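I made the braised leeks again in January, and this time I wrote things down. The recipe comes from Hiu-tung Mok, who cooked with me in Leltbridge. You need 2 pounds of leeks, butter, stock and a lemon. Trim them, split them lengthwise and rinse between the layers – grit hides there.

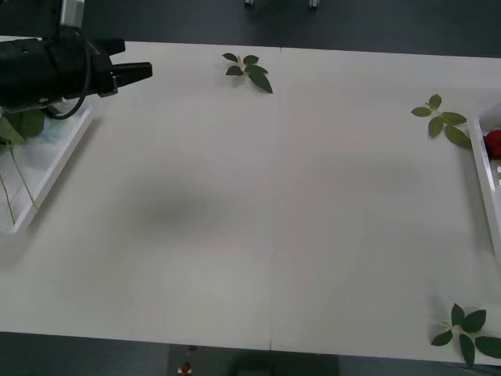
Can the dark green tops go in? They stay tough, so save them for stock.

Brown the cut sides in butter, add stock to come halfway up, then cover and cook on low for 25 minutes. Take the lid off and let the liquid reduce. Squeeze the lemon over at the end.
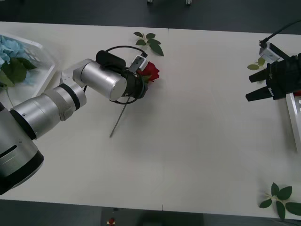 How long do leftovers keep? Three days in the fridge, covered. I eat mine cold with mustard.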